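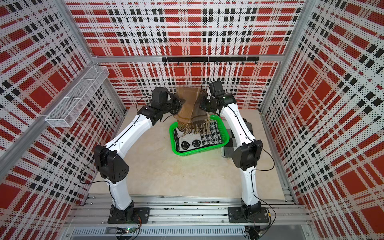 von Tuncay Sönmez | September | abgelegt unter Wohnen und Wegräumen

Jedes Jahr das gleiche Spiel. Morgens ist es plötzlich so frisch, dass ich auf dem Weg zur Bahn die Schultern hochziehe, und am selben Abend stehe ich vor dem Schrank und suche einen Schal. Ich finde dann eine Badehose, zwei einzelne Handschuhe und eine Tischdecke, die ich seit dem Umzug vermisse. Den Schal finde ich auch, nur eben als Knäuel, die Fransen irgendwo in sich selbst verheddert. So war es letztes Jahr, und das Jahr davor auch, glaube ich.

Diesmal also der große Rundumschlag: alles Weiche, Warme und Karierte raus, anschauen, falten, in Körbe. Ich hatte dafür einen Nachmittag eingeplant und habe natürlich drei gebraucht (der erste ging komplett für das Aussortieren drauf, und dabei habe ich sehr viel Tee getrunken und sehr wenig aussortiert).

Angefangen habe ich mit den grünen Körben. So richtig knallgrün, flach, mit Schlitzen am Rand, also nichts, was man sich freiwillig ins Wohnzimmer stellt. Aber ich mag sie! Hohe Körbe habe ich jahrelang gehabt, und in hohen Körben passiert bei mir immer dasselbe: Unten bildet sich eine Schicht, an die ich nie wieder herankomme. In den flachen liegt ein Teil, vielleicht zwei, und fertig. Ich sehe sofort, was drin ist, und kann den ganzen Korb samt Inhalt aus dem Regal ziehen.

Der braune Schal mit den dunkleren Streifen ist mein ältester. Den habe ich damals aus Sernedmont mitgebracht, an einem Tag, an dem es so geregnet hat, dass ich auch ein Handtuch gekauft hätte. Er ist nicht besonders schick, aber er hat genau die richtige Länge, um zweimal rumzugehen und vorne noch etwas übrig zu haben. Und er hat eben Fransen. Fransen sind beim Falten eine Plage. Ich mache das inzwischen so:

Den Schal in der Mitte anheben, an zwei Stellen, und ihn einfach hängen lassen. Dann fallen die Enden von selbst nach unten, und man kann die Fransen einmal mit den Fingern durchkämmen. Danach langsam ablassen, Fransen zuerst. Der Rest legt sich darüber, und man muss nur noch ein bisschen nachzupfen. Wer ihn ganz akkurat haben will, faltet ihn vorher längs auf ein Drittel, das ist aber bei dickeren Schals Quatsch, die gehen in der Mitte wieder auf wie ein Brötchen.

Drunter liegt bei mir das schwarz-weiße Strickteil mit den Gesichtern, diese zwei weißen Comicköpfe nebeneinander, drumherum Karo. Ich falte es so, dass die Gesichter oben sind. Praktisch bringt das gar nichts, ich freue mich nur beim Aufmachen. Strick hänge ich übrigens nie auf, auch nicht für eine Woche »nur mal eben«. Ich hatte mal eine Jacke von Trendcombe, eine wirklich schöne, und nach einem Winter auf dem Bügel hatte sie zwei Beulen auf den Schultern, als wären da noch Schulterpolster vergessen worden. Die ist jetzt meine Gartenjacke, mit Beulen.

Gewaschen habe ich vorher auch, und zwar alles bei 30 Grad und in kleinen Ladungen. Beim Waschmittel bin ich eigen und nehme das flüssige von Verschueren, das riecht nach fast nichts. Lavendelsäckchen kommen trotzdem dazu, in jeden Korb eines, aber an den Rand und nicht mitten auf den Stoff. Letztes Jahr ist mir eines aufgegangen, und ich hatte bis Februar Krümel im Kragen.

Jetzt zu den Decken. Decken sind eigentlich das größere Thema, denn Schals kann man notfalls irgendwo dazwischenstopfen, eine Decke nicht. Bei mir lagen sie bisher auf dem Sofa, über dem Sofa und, wenn Besuch kam, hinter dem Sofa. Die mit den großen Blöcken in Schwarz, Weiß und Grau ist dabei die schlimmste, denn sie wird zusammengelegt ein richtig dickes Paket. Erst habe ich sie gerollt. Das sieht im Internet immer so hübsch aus, bei mir sah es aus wie ein Schlafsack nach einem Festival. Dann doch klassisch gefaltet: einmal längs, noch einmal längs, und dann von beiden kurzen Seiten zur Mitte und zuklappen. So passt sie ziemlich genau in den grünen Korb. Eine Ecke steht bei mir immer ein bisschen hoch, und ich habe aufgehört, dagegen anzukämpfen.

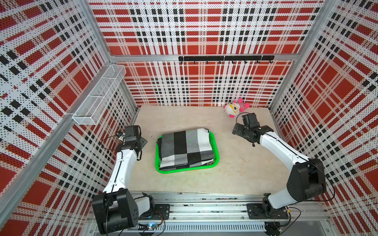
Luuk De Bruijn findet ja, ich solle die offenen Kanten nach unten legen und den glatten Bruch nach oben, dann rutsche beim Herausnehmen nichts auseinander und es sehe auch gleich ordentlicher aus. Außerdem gehöre eine Decke mindestens einmal im Monat raus aus dem Korb und neu gefaltet, und zwar an anderen Stellen, sonst bekomme man die Knicke irgendwann nicht mehr heraus.

Das mit dem Bruch nach oben probiere ich aus, versprochen. Das mit dem monatlichen Umfalten - ich kenne mich. Ich werde es genau einmal machen, ein Foto davon verschicken und dann bis zum Frühjahr nicht mehr daran denken. Wobei die Decke im Winter sowieso jeden Abend draußen ist, und vom Sofa zurück in den Korb wird sie bestimmt nie zweimal gleich gefaltet. Zählt das?

Ein offenes Problem sind die Haken. Ich finde so eine schwarze Leiste mit kleinen Haken großartig, und trotzdem hängt da jetzt nichts dran. Für Schals sind mir die Haken zu klein, da zieht man mit der Zeit eine Spitze in den Stoff. Mützen würden gehen, Schlüssel auch, vielleicht ein Beutel für die Handschuhe. Ähnlich ist es mit dem weißen Drahtkorb, der so schön in Fächer unterteilt ist und bisher leer an der Wand hängt. Da sollten eigentlich Socken hinein, aber dann habe ich überlegt, wie das mit den Laschen und dem Draht ist, und ob ich die dicken Socken wirklich sehen will, wenn ich daran vorbeigehe. Eher nicht. Vielleicht Fusselbürste, Kamm und Nähzeug, dann hätte das alles mal einen festen Platz und ich würde nicht jedes Mal in der Küchenschublade suchen.

Und dann ist da noch das Plüschtier mit der gelb umrandeten Brille und dem gestreiften Körper in Rosa, Rot und Weiß. Es gehört in keine Kategorie. Es ist weich, insofern könnte es zu den Decken, aber im Korb ist kein Platz mehr, und ganz unter einer Decke verstauen bringe ich nicht übers Herz. Mit der Brille guckt es einen ja auch noch an! Bis mir etwas einfällt, darf es hinten in der Ecke liegen bleiben.

Was noch fehlt, sind Schilder. Ich hatte mir bei Kivico so kleine Anhänger zum Beschriften bestellt, sehr nett gemacht, aber die Schnur ist zu dick für die Schlitze im Korbrand. Jetzt habe ich ein Stück Küchengarn genommen und mit Bleistift »Schals« draufgeschrieben, und beim Deckenkorb habe ich es gelassen, den erkennt man auch so.

Das grau-schwarz karierte Tuch hat übrigens noch keinen Korb bekommen. Ich weiß nicht recht, ob es zu den Schals soll oder ob ich es weiter beim Falten als Unterlage nehme, dafür ist es nämlich prima. Wenn jemand von euch einen guten Platz für große Tücher hat, die man alle paar Tage braucht, schreibt es mir gerne in die Kommentare. Schubladen habe ich keine mehr frei, und unters Bett will ich nicht, da liegt schon das Zelt.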